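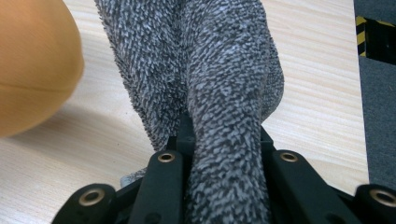
Textile care at the Stinow family center has moved from an occasional task to a regular part of the weekly schedule during this reporting period. The grant from the Hattori Fund was awarded so that the center could wash, inspect, mend and store the soft goods used in its playroom and kitchen, and most of the work has been done at the tables in the sorting room. Cleaning textiles have been the slower half of the job. The gray cloth with the short, shaggy pile, speckled from white through charcoal, is typical of what takes the most time: the pile mats together in storage, the fringed outline hides worn places, and the fabric has to be unrolled and opened by hand before anyone can judge its condition.

Report to the Hattori Fund
Project: Soft Goods Care and Reuse, Stinow Family Center
Submitted by: Khrystyna-Mariia Stetsiuk, Project Lead
Date: Sunday, January 28, 2018

1. Work carried out

The sorting room is now in use for its intended purpose. Shelving purchased from Urken was delivered in two shipments, the second of which arrived later than agreed. The delay held up labeling but did not affect washing. Incoming items are divided at the table into cleaning textiles, bedding, and toys. Each group has its own shelf and its own care sheet, and items from different groups are no longer washed in the same load.

To date, over 1000 items have passed through the sorting table. This figure includes items that have come back for a second wash, as the log used in the early months did not separate first and repeat visits. The log has been revised, and the next report will show them separately.

Cleaning cloths and mop covers are shaken out, checked along both faces and at the edges, and washed without fabric softener. They are dried flat where space permits. Cloths that have lost pile in patches are kept for floor work only and are marked with a stitch of red thread at one corner.

2. Toys and stuffed items

Plush toys were the reason many families first supported the project, and they continue to receive the closest inspection. Staff press along every seam with the fingers and look for gaps, loose thread and thin fabric. Places where two seams meet are checked twice, once before washing and once after drying, as these are the points at which stuffing most often begins to escape.

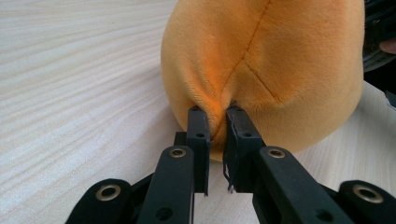 Toys that pass inspection are brushed in the direction of the pile and returned to the playroom shelf. Toys with an open seam go to the mending basket and are closed with matching thread by ladder stitch. Where the fabric itself has torn, the toy is withdrawn from use. The center does not patch toys intended for children under two -- this rule was adopted in June at the request of parents and has been followed without exception.

Large plush toys present a separate difficulty. They dry slowly, and the drying rack bought with the first payment is too narrow to hold them without folding. At present they are laid on towels on the upper shelf and turned each morning. This arrangement is acceptable for a small number of items but could not be extended to the full collection.

3. Changes to the original plan

The application proposed sending bedding to Prorkden for outside laundering. After a trial period the center decided to wash bedding on site. The quality of the outside service was satisfactory, but the collection times did not suit the center's opening hours and clean items were often missing on the days they were needed. The amount set aside for this service has not been spent. The center requests permission to apply it to a wider drying rack and to replacement thread, needles and care labels.

4. Staffing and training

Five members of staff have completed the in-house training in sorting and basic mending. The training takes one afternoon and uses items from the center's own shelves. Staff have reported that the care sheet for long-pile fabrics is hard to follow, particularly the section on drying, and it is being rewritten in shorter steps.

5. Next period

The center intends to finish labeling the shelves, complete the inspection of the remaining toys, and put the new log into daily use. Winter blankets will be washed and stored once the weather allows the heating in the playroom to be turned down. A decision on the unspent laundering funds is requested before the rack is ordered, as the supplier requires payment in full at the time of purchase.

Receipts and a copy of the revised log are enclosed. Questions on the accounts may be sent to the project lead at the center's usual address.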